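### 4.2 What counts as a cloth

The Davstead households were asked to sort the contents of one drawer or cupboard into whatever groups they already used, and to talk while doing it. We had supposed, in the optimism of the grant application, that "cleaning cloths" would be the easy category. It produced the longest arguments in the corpus. Of the 2507 remarks transcribed, 1286 concern cloths, and a good share of those were addressed to a spouse.

The trouble is that a cloth has no settled job. A saucepan may be promoted or retired, but it stays a saucepan. A square of fabric slides down the household by degrees, from good towel to everyday towel to the thing used on the bicycle, and the people who live with it seldom agree on how far it has slid. Sipos and Medve called this "demotion" in their earlier study of linen cupboards, and we keep the word, although several of our participants found it harsh.

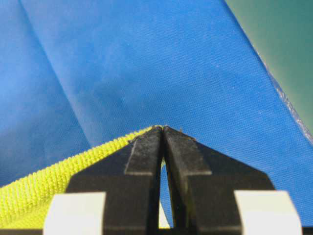 Texture did more of the sorting than we expected. Participants handled a piece before they named it, and a nubby or looped surface was nearly always sent towards wiping, whatever its size or age. Smooth, tightly woven fabric caused hesitation. It could be a cover, a lining, a tablecloth waiting for an occasion, or simply "material", a word used in almost 80 of the remarks to mean that the speaker would like to move on. Colour came into it later, and usually as a rule that only one person in the house knew about. In one kitchen the yellow-green cloths were for the bath and the blue ones for the worktop; the other adult had been doing it the wrong way round for years, apparently in good health.

Folding was treated as evidence. A folded piece was presumed to be clean and to belong somewhere, while a heaped one was open to challenge (Figure 3). Wrappers had a similar effect. Plastic left on or near fabric was read as a sign of newness, even by those who admitted to keeping wrappers for no reason they could give. Two households had cloths too good to use, kept beneath cloths too bad to use, with a narrow working layer in between – an arrangement that Borbély's notes describe, rather generously, as "stratified".

**Figure 3.** Blue woven fabric with a crease running across it, and a yellow-green textured cloth laid over part of it.

We coded each piece by the last group it was placed in, which flatters the process. Many pieces travelled between piles, and a few were put back in the drawer when the interviewer, Hegedűs, looked down to change his pen. These were coded as "undecided". Section 4.3 takes up the related matter of carrier bags, where feelings ran higher.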